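Filed under: About Us | Who We Are

Hi, I'm Ecaterina Gavrilă, and Undlow is what happens when a few people who like soldering share a rented workshop and take their projects home at night. We build small grippers and arms for handling cloth. Shirts, towels, sweaters, whatever's in the basket!

It started in January with Cirneck, our first gripper (named after Thaddeus Montoya's favorite dog breed). Thaddeus had been trying to get a store-bought claw to pick up a dish towel, and it just kept pushing the thing across the bench. So we started printing our own fingers. We went through 14 versions before I liked one enough to stop fiddling — and then Dagmar Vrabec redrew the hinge anyway.

I do a lot of the hand-held work in my living room, which my family puts up with. Knits are my favorite. They stretch and they bunch up, and if you pinch too deep you grab two layers when you wanted one.

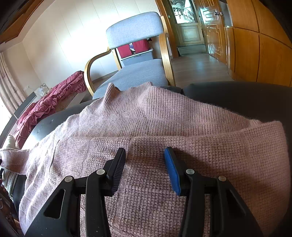 Dagmar is the opposite. She loves a flat, starched napkin and will argue for napkins all evening if you let her. Between us we've logged 2,602 grabs so far, good and bad, and Ezekiel Nguyen-Tran keeps the lot in a spreadsheet only he can read.

We're open to anyone who wants to build along. Bring a laptop and an old T-shirt. Bench time is $30 a month, and you can use the printers as long as you clean up your own stringy plastic (please!). The drawings are free, just ask me for the latest ones — the older set has a pin hole in the wrong spot.

Print this page | E-mail this page

Comments

Yolanda K.: Do you take total beginners? I can sew but I've never wired anything.

Ecaterina: Yes, come! We need somebody who can sew.

castellanos_bench: Which filament are you using for the fingers? Mine snap at the hinge.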